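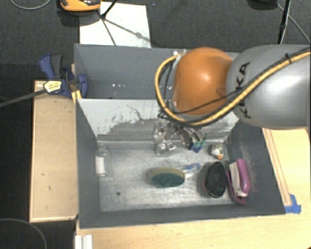 Voters in Mernholm will decide in March whether to keep a local sales tax that pays for road repair and the town's two library branches. The council agreed to put the measure on the ballot after a hearing that lasted until almost 11 p.m.

The tax was first approved ten years ago and expires this summer. A renewal would leave the rate where it is. Groceries and prescription drugs would stay exempt.

Council member Hilkka Kettunen voted for the measure but said residents deserve a clearer account of where the money goes. "People in my ward tell me they don't mind paying," she said. "They want to know which streets got fixed." She asked that the town mail a one-page spending report to every household before the vote.

The town surveyed residents by mail last fall and got 431 replies. Of those, 384 said they would pay the same or more to keep current services. Over 170 added written comments, many of them on the condition of Kitberg Road.

Ximena Tapia, who runs a hardware store on Lombardi Street, spoke against the renewal. She said shoppers drive to the next county for large purchases — mowers, water heaters, lumber — and that the council should look at property assessments first.

Absentee ballots can be requested at the clerk's office, which closes at 4:30 p.m.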